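Keeping the table clear: an interview with Stella Temba

Stella Temba has been sorting out other people's rooms for 16 years, first as a favour to friends and then as a business. She works from Vulport and takes on kitchens, box rooms, sewing rooms and, more often now, the single table that a whole household has stopped being able to use. We met at her workroom on a Sunday, early in the afternoon, and talked for a couple of hours.

She started by asking what was on my own kitchen table. I told her: post, a charger, two library books, a bag of onions. She nodded and wrote it down.

"That's a normal table," she said. "The onions are the only thing on there with somewhere else to go. The rest is there because that's where you put it down, and you'll put the next lot down in the same place."

Her method is simple enough to explain in a minute. Everything comes off the surface and goes on the floor, on a sheet. The table is wiped. Then one plain container goes back on it, over to one side, and for a fortnight anything that would have been left on the table has to go in the container. When it is full, it gets emptied and each thing is put away before anything new goes in.

"People want to buy the boxes first," she said. "They ring me up and they've already spent money on a set of 20 with lids. I ask them to put those in the car and leave them there until I've been."

She dislikes lids on anything that is used every day. A lid becomes a shelf, she says, and within a week there are things standing on it. She also prefers plastic to wicker for the kitchen, as crumbs get into wicker and stay there.

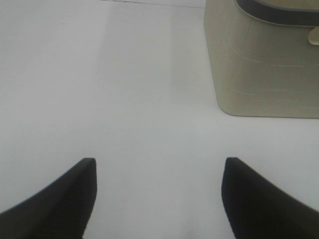
I asked whether the colour matters. Clients often want clear boxes so they can see what is inside.

"Clear is good in a cupboard," she said. "Out on a table I'd have beige, or grey, something dull. If you can see everything in it then it still looks like a mess, it's only a mess with sides. And you don't want a colour you'll be sick of by October."

She feels more strongly about rounded corners. Square ones collect dust on the inside, and they are harder to get a cloth into. Her own bins get washed in the bath with washing-up liquid and left upside down on a towel overnight.

White tables have a bad name with families, and I said so. Temba does not agree. She thinks a white top is the easiest kind to look after, as any mark shows and gets wiped while it is fresh. On a dark or patterned top, she said, jam can sit for days. She uses a damp cloth and then a dry one, and no polish.

Not every job goes well. She told me about Alun Price, a client in his seventies who repaired radios and had 50 or so tins of small parts on his dining table. She spent two days there and got the tins down to one shelf. A month later they were all back.

"He rang to tell me, he was quite cheerful about it," she said. "He eats in the kitchen. He'd never wanted a dining table, he wanted a bench, and I hadn't asked. So I went back and we took the chairs out and put a lamp up. I didn't charge for that one."

She now asks every client what they would do at the table if it were clear. Jessie MacBrayne, who joined her last year and does most of the kitchens, asks the same thing over the phone before the first visit. Some people can't answer, and those jobs take longer – sometimes twice as long.

Towards the end I asked what she does with the things that never find a place. She keeps a second box for those, in the hall, with the month written on a bit of tape. If it hasn't been opened when the tape is three months old, the client goes through it with her. Most of it is cables and keys.

"Keep the keys," she said. "I've thrown out a key exactly once."

She wouldn't say what it opened. When I got home I moved the onions.

Interview by Hammad Ansari

Related
Dresteck shelving: six months in a damp garage
What to keep in a hall cupboard
Victor Wanyama on packing a kitchen in one day
Washing, drying and storing plastic bins

Contact us | Copyright Nirance Home Pages | Back to top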